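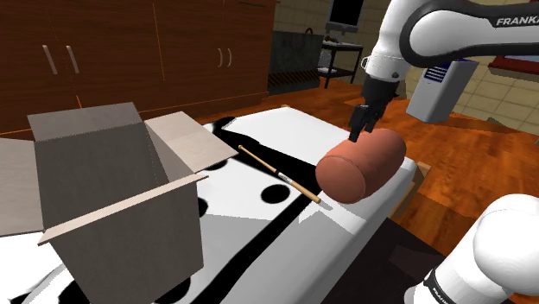 How long do you let sourdough rise when your kitchen is cold?
Until it looks ready, and in my kitchen that can mean nine hours. Watch the dough and ignore the clock on the recipe.

OK so I've been baking every weekend since we moved to Bristcombe and I have opinions now. Thread, sorry, it got long!

My first few loaves were bricks. I was following a recipe that said four hours on the counter, and whoever wrote it clearly lives somewhere warm (our place is drafty until at least June).

What helped: a straight-sided jar. I pinch off a bit of dough, press it into the jar and put a rubber band at the top of it. When it's up by half I shape the big batch. So much easier than squinting at a bowl.

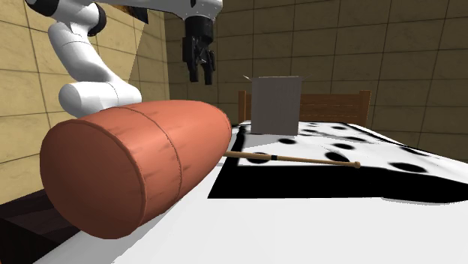
Next thing, water. I was dumping in 379 grams because a video told me to, and my dough was soup. I went down to 300 and it finally held a shape. Same flour, same everything!

My neighbor Nelu Roman bakes a rye that makes me jealous. He feeds his starter the night before and again in the morning, and I'd been skipping the morning one. Guess who doesn't skip it anymore.

Starter feeding, if you're curious: about 100 grams of flour, same weight of water, one big spoonful of old starter. I stir it with a chopstick and leave the lid loose.

Salt goes in after the first rest for me. I've forgotten it twice this year and wow, you notice. Unsalted bread tastes like a wet envelope.

Also please let it cool before you cut it. I know. I KNOW. The middle goes gummy if you rush it and then you blame the oven like I did all winter.

Trying half spelt this weekend, 3 loaves if the dough behaves. If anyone has baked with a lot of spelt, tell me how much water you use, mine spreads out flat every time.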